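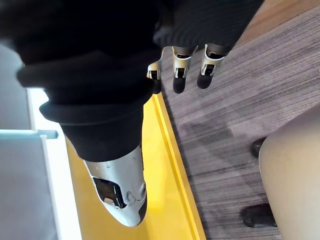
Floor covering was the second item in our survey of Room 3 in the Drovdale building, after lighting and before storage. The room is used for sorting and folding donated clothing, and the report has to say whether the present surface suits that work. Carpet runs up to the edge of the yellow surface, and that edge was taken as the reference line for all later measurements. Black knit fabric, thick and bunched into rolled folds, was the hardest material to inspect in this light, as the ribbing is faint and only a soft gray sheen along the folds separates one layer from the next.

2.1 Method

Tín Sầm recorded the garments and Rochelle Sheehan kept the log. A total of 408 garments were folded over the January sessions, of which 374 were knit. Garments were graded as flat, rolled or bunched before folding. Grading was done by eye – no thickness gauge was available until the last session, and those readings are left out.

2.2 Results

Dark knits took longer to grade than light ones in every session. Lint transfer from the carpet was logged separately under the Skuten scale. The Usman lamp reduced grading errors on ribbed sleeves but made no difference on plain jersey.

2.3 Limits

The Jamier sheets list 2,729 garments for the full year, so our sample is small. Wool was not tested. Fold times for the first session were entered twice and have been corrected in Appendix B.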